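Okay, a few of you asked me to write down how I think about the Mevum token these days, so grab a coffee, because I have never once in my life kept a thread short. None of this is advice, I'm a person with a spreadsheet and some opinions.

First, the chart. Mevum has been stuck in the same sideways box since June, and every time it pokes its head above the top of the box, somebody sells into it. I used to take that personally (I really did!). Now I just draw my two lines, top and bottom, and leave the middle alone.

The middle is where I lost most of my money last year, by the way. Price drifts up a little, you get excited, you buy, it drifts back down, you get scared, you sell. Do that 8 times and you've paid a lot of fees to end up exactly where you began, only grumpier.

Speaking of fees, I moved most of my trading from Brokus over to Utex this spring. The Utex order screen is uglier, and it took me a whole weekend to find the stop-limit button, but I like that it shows the fee before I confirm. Brokus still has the better phone app, and I do miss it when I'm waiting in line somewhere.

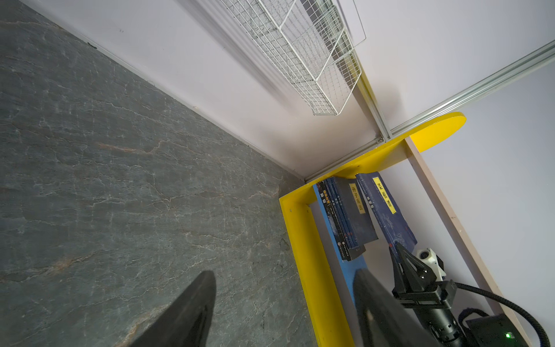
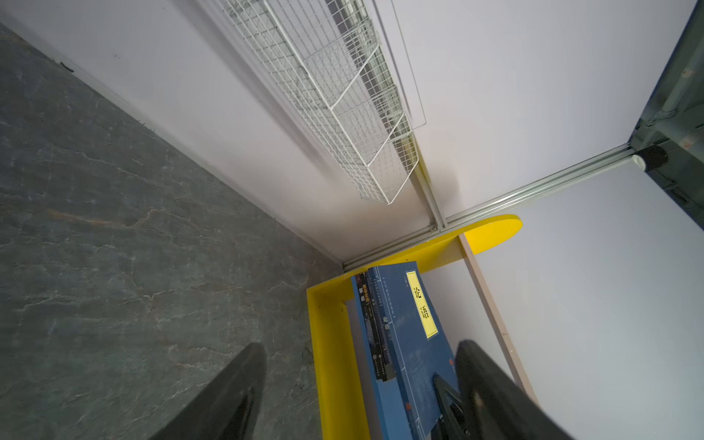 Gray stone pattern, pale wall, white wire basket. Two views.

Now, volume. My friend Tâm La got me into watching this, and it changed how I trade more than any indicator ever did. A push to the top of the box on thin volume doesn't get a dime from me anymore. I want to see people showing up, and I want to see them still there on the next candle too.

I also keep the 50-day average on my chart. It's flat as a pancake right now, and when it's flat I treat it as wallpaper. Once it starts to lean one way or the other I'll pay attention again. I know some of you love your crossovers, and we can still be friends.

A few people asked about staking. Yes, I stake a portion, and yes, the unlock wait drives me nuts. My rule is that whatever I stake is money I've already decided not to trade, so if the price drops while it's locked, I'm not sitting there staring at a button I can't press. I broke that rule once. It was a long week.

For the record keepers (hello Frauke Görtz, I know you're reading): I logged 1,654 tokens at the start of this stretch and I'm at 1,587 now. So I'm down a bit in tokens! Some of that went to fees, and some was one very silly trade at two in the morning that I'd like to blame on the heat.

What would change my mind? A daily close above the top of the box with real volume behind it, and then a dip back to that line that holds. I'd buy some of that dip, with my stop a little way under the line. If it closes below the bottom of the box instead, I'm selling half and going for a walk.

That's where I am with it. If you hold Mevum too, tell me where you've drawn your lines, I love seeing other people's charts, even the messy ones. I'll do the Diệp token next, probably tomorrow evening once the dishes are done.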